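Section 4: Folding and putting away small knits

I wrote this part of the guide after I'd ruined my second dog jumper by hanging it on a hook all winter. It covers anything small and knitted: pet sweaters, baby cardigans, hats if you must. If you've got the Skendex drawer set you'll want the measurements in step 6, otherwise any basket or shallow drawer will do.

Before you start

You need a clear table, a basket and about ten minutes. Check that the knit is bone dry, and I mean in the ribbing as well as the body. Thick hems hang on to water long after the rest feels fine, so give them a good squeeze between finger and thumb.

Caution: take off rings and bracelets first. One snagged loop near the neck and you'll be there all evening with a crochet hook.

Laying it out

1. Put your basket to one side of the table where you can reach it without leaning over the knitting.

2. Lay the sweater down with the neck pointing away from you and the hem towards you. The label is a handy guide if you can't tell which end is which (on a very stripy one I honestly do lose track). Take hold at the two shoulders and ease them apart until the top lies flat. Don't tug!
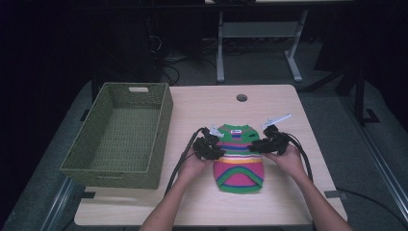
3. Smooth downwards from the neck with the flat of your hand. Go with the ribs at the collar and hem, and let the stripes settle where they want to. If a stripe goes wavy, lift that bit and lay it down again instead of pulling it straight.

Note: a curved stripe near the hem is usually meant to be curved. I spent far too long trying to straighten one before I worked that out.

4. Check the openings. Slide two fingers inside each ribbed edge and run them round the loop, feeling for dropped stitches, bits of straw, old treats and so on. The edge should spring back to a soft oval when you let go. Look at the inside too, where the colours change, as that's where loose ends tend to work free. 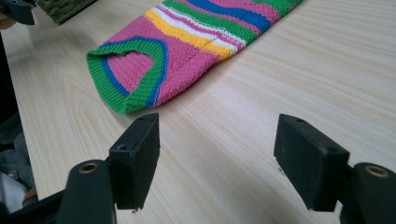

If you do find a loose end, thread it on to a blunt needle and weave it back along its own colour for a few stitches. Never snip it flush. I use the needles from the Toltex mending tin, but any blunt one is fine – the eye just needs to be big enough for the yarn.

Folding

5. Fold one side in towards the middle, then the other, and keep the folds loose. You're after a soft parcel. A hard crease down a thick rib can still be there weeks later.

6. Bring the hem up to the neck. For the Skendex drawer the finished parcel wants to be no more than 22 cm long, so the longer sweaters need one extra turn.

7. If it goes wrong and you end up with a heap, leave the heap alone for a moment. Find the ribbing first, whichever bit of it is on top, and open everything out from there. Pulling at the middle only tightens the tangle. Then go back to step 2.
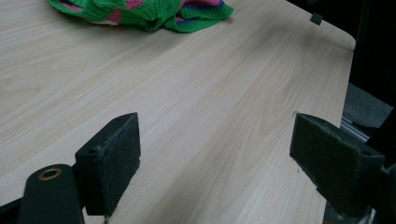
Sebastião Godoy: I roll mine from the hem up and skip the folding altogether. They've lasted three winters like that and the ribbing's still springy. Is there any reason not to?

None that I know of, Sebastião, and rolling is quicker. I find rolled ones come undone when I rummage, but my rummaging is fairly violent.

Storing

8. Place the parcels in the basket side by side, thickest at the bottom if you have to stack them. Two layers is plenty.

9. Tuck a cedar block down the side and swap it in November, when the sweaters all come out again anyway.

Caution: keep the basket off radiators and out of direct sun. Bright pinks and greens fade faster than you'd think – mine went patchy on one sleeve.

Washing is in Section 5.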